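Apuntes rápidos para limpiar y ordenar bandejas de plástico sobre encimera clara, tipo mármol. Lo escribo con prisa, luego lo paso a limpio (o no).

## Antes de empezar

- Encimera despejada. Todo fuera, también el frutero.
- Paño de microfibra, dos mejor que uno.
- Jabón neutro. Nada de vinagre ni limón si la piedra es mármol de verdad — se come el brillo.
- Cepillo de dientes viejo para los rebordes.
- Rotulador y etiquetas nuevas, por si acaso.

Si no sabes si lo tuyo es mármol o un imitación, trátalo como mármol y listo.

## Pasos

**1. Migas fuera.** En seco, sobre el fregadero. Un par de golpes y a otra cosa.

**2. Remojo corto.** Agua templada, chorrito de jabón, diez minutos. Si la bandeja lleva etiqueta de papel, no la sumerjas: paño húmedo y alrededor con cuidado. Anong Luangrath me pasó el truco de tapar la etiqueta con cinta ancha antes de lavar. Funciona casi siempre.

**3. Cepillo.** Esquinas, nervios, la parte de abajo. Sobre todo la de abajo. Ahí se queda la grasa y luego marca la encimera.

**4. Aclarar y secar.** Secar del todo, por las dos caras. Una bandeja mojada boca abajo sobre piedra clara deja cerco, y el cerco de grasa no sale con agua sola.
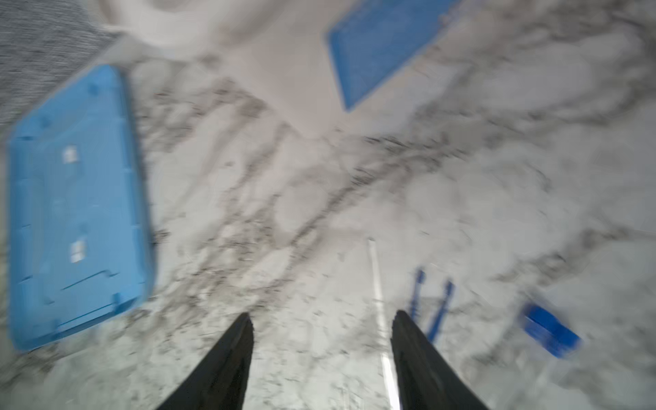

**5. Separar por uso.** En casa las azules son para desayunos y para llevar cosas a la terraza. Las de otro color, trastero. Cada uno con su sistema, pero que haya uno. Y si hay dos azules parecidas, decide cuál es cuál ahora, no con el café en la mano.

**6. Etiquetar.** Etiqueta pequeña, letra clara, siempre en el mismo sitio. Con la superficie seca y sin jabón, que si no se despega a la semana.

**7. Guardar de pie.** Nunca apiladas si se puede evitar, se rayan. Yo uso un separador Flekden que costó 73 coronas en abril, en un viaje. Vale cualquier revistero.

## Manchas rebeldes

Café, tomate, cúrcuma. Pasta de bicarbonato con agua, media hora sobre el plástico, frotar flojo. Imani Shirima las pone además al sol una mañana y dice que el tomate se va solo. Con la cúrcuma yo he tenido menos suerte.

Ojo con el estropajo verde — en plástico azul los arañazos se ven blancos y ya no hay vuelta atras.

## Al terminar

Pasar el paño húmedo por la encimera siguiendo la veta, luego el seco. Los cercos se ven mejor agachándose y mirando a contraluz. Tender los paños. Cambiar el agua del cubo si vas a seguir con los cajones; eso lo tengo en otra página.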